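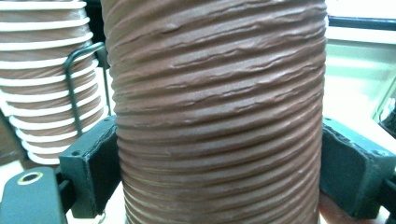
3 min read

Marina Chatzigeorgiou did not plan to work with kidney stones. When she began as a children's kidney doctor in Nusbridge, she expected infections, protein in the urine, and the long follow-up of children born with one kidney. Stones were something for adults. "I had one page about them in my notes from the training," she says. "Now I have a clinic every second week, and it is full until June."

We spoke on Sunday, February 6, 2022, between her two night duties. She answers slowly and sometimes corrects herself, which I appreciated, as I write slowly too.

The first difficulty, she explains, is that a small child with a stone does not always behave as the textbook says. An adult holds his side and walks up and down the room. A child of four may say only that the tummy hurts, or may vomit, or may have no pain at all and be sent for an ultrasound because of blood in the urine. "The parents feel guilty that they did not see it earlier. I tell them that I have also missed it, and I was looking for it."

For most children the clinic begins with ultrasound and keeps CT for the cases where the picture stays unclear and the answer would change the treatment. If the stone passes, the family is asked to catch it and bring it. Her colleague Eirini Tsakiris, who runs the laboratory side, would like to have every one. "A stone in a tissue is very welcome," says Tsakiris. "A description of a stone by telephone is less useful to me."

After this comes the search for a cause, and here children differ from adults. A metabolic cause is found more often, some of the causes are inherited, and a few can damage the kidney if they are left alone. So a first stone is already a reason for blood tests and a urine collection over 24 hours. Chatzigeorgiou remembers a boy of 15 whose whole collection was 840 ml. He was sure that he drank a lot.

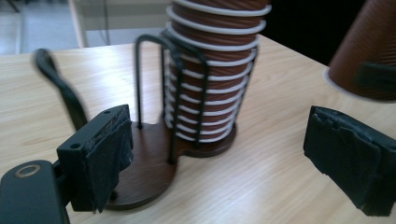

Drinking more is the advice that every family receives, whatever the stone is made of, and it is also the advice that is forgotten first. For the boy she agreed on a target of 2000 ml of urine in a day, which he found impossible until they divided it by hours. She likes a fixed measure. A stack of brown paper cups in a dispenser will do for the first week at home, if the family checks once how much one cup holds and puts a mark on the calendar each time it is emptied. "Water is best. I do not fight about a little juice in it," she says. School is harder – some pupils avoid drinking because they do not like the toilets, and then a letter to the teacher helps more than another lecture from the doctor.

And salt? She nods before I finish the question. Too much salt pushes more calcium into the urine, and she asks about crisps, instant noodles and bread. What she does not ask is that parents take away the milk. "They hear that it is a calcium stone, so they stop the calcium. Please do not do this. The child is growing, and with too little calcium in the food the gut can take up more oxalate."

The boy came back after three months with a better collection and no new stone on the ultrasound. She will see him again in June.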